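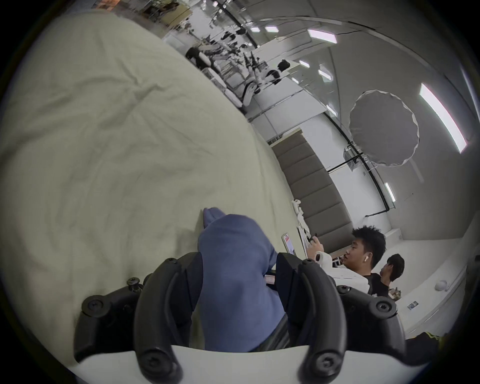 Where can you take old sheets, towels and worn-out clothes in Danisby now? To the new textile drop-off at the Grukby Street depot, open every morning from 8 until noon, with no booking and no charge.

It's a service people here have wanted for years, and the first month has been a ripper. Over 100 households used the depot in September, and the shelves in the sorting room were full by the end of the second week. The council had planned for one pickup a month. It has already moved to 2, with the truck from Isaksson Textile Recovery calling in at the start and middle of each month.

Until now the nearest place that would accept damaged fabric was in Lenus, a 196-kilometre round trip. The op shops in town do a wonderful job with clothing in good nick, but they've never had anywhere to send a doona cover with a split seam or a jumper the moths have been at. Most of it went in the red-lidded bin and on to landfill, and the op shops were paying tip fees on whatever was left at their back doors overnight.

The depot sorts everything into 13 streams, and some of them are a real surprise. Plain cotton sheeting is cut down for cleaning rags and goes to the mechanics and printers in the industrial estate. Wool is baled separately and sent away to be pulled back into fibre. Denim has its own bay, thanks to a bag-making group that meets in the old Danisby butter factory and can't get enough of it (they're especially keen on anything with the back pockets still attached). Towels and flannelette go to the animal shelter, which put in a standing order before the doors had even opened!

Blends are trickier. Polycotton bedding makes up a big share of what comes in, and there's no local use for it yet, so it travels to the Isaksson plant to be shredded for insulation and furniture padding. The company is trialling a finer shred at the moment that could be used in acoustic panels. If the trial goes well, the community hall at Grukby has put its hand up for the first batch – anyone who's sat through trivia night in there will know why.

What to bring: sheets, pillowcases, doona covers, blankets, towels, curtains with the hooks taken out, and clothing in any condition. Holes, stains and missing buttons are fine. Everything needs to be washed and completely dry, as one damp bag can spoil a whole bale. Tie it up in a plastic bag or an old pillowcase, and if you know something is pure wool or pure cotton, pop it in a separate bag with a note. The sorters love a note.

What to leave at home: pillows, doonas with the filling still in them, mattress toppers, carpet, shoes, and anything that's had paint, oil or garden chemicals on it. Shoes may be added in the new year, once a second cage has been built under the awning.

There's also a free mending table running beside the depot on the last morning of each month. Bring the thing that needs fixing and you'll be shown how to patch it, darn it or put in a new zip. Two sewing machines are set up, with thread in most colours, and the October session will look at fitted sheets that have lost their elastic. It's a quick fix once you've seen it done, and it can give a good sheet several more years on the bed.

Entry to the depot is from the laneway side, past the weighbridge. Parking is tight before 9, so later in the morning is easier if you've got a trailer. Residents who can't get there can ring the council's waste line to arrange a kerbside pickup, offered in Danisby and Grukby for now, with the outlying farms to be added as soon as a second driver starts.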